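The Return of the Hard Bar

In Vurkdale, a small valley town with one main street, the shop of Remzi Polat opens at seven and smells of laurel oil from the door. He sells soap in bars and nothing else. Ten years ago his relatives advised him to sell phones.

Liquid soap took the bathroom from the bar slowly, first in hotels and offices, then at home. Now some 1,000 bars leave the Vurkdale shop in a good month, most of them plain and without colour. The customers are often young, and they ask how long a bar must dry before it is sold. The answer is five weeks, in winter more.

A dish with ridges is the old advice, and Polat repeats it to every buyer.

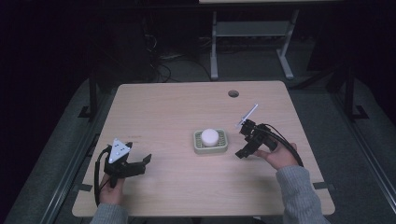
Gifty Appiah finds the advice too simple. A soft soap will melt on any dish, she says, and people should ask first what oils are in it. She keeps two bars and changes them each morning, so that each has a full day of rest.

On this point the makers agree with her. Olive oil gives a mild bar which needs patience, while coconut oil gives much foam but can leave the skin dry. In Nundcombe, Anika Schumacher mixes both and cuts the blocks by hand - her bars are never quite the same weight, and she sells them at one price.
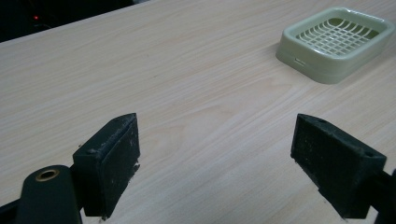
Where to buy

Remzi Polat's shop in Vurkdale is open until five. Anika Schumacher sells from her workshop in Nundcombe, mornings only, and closes in January.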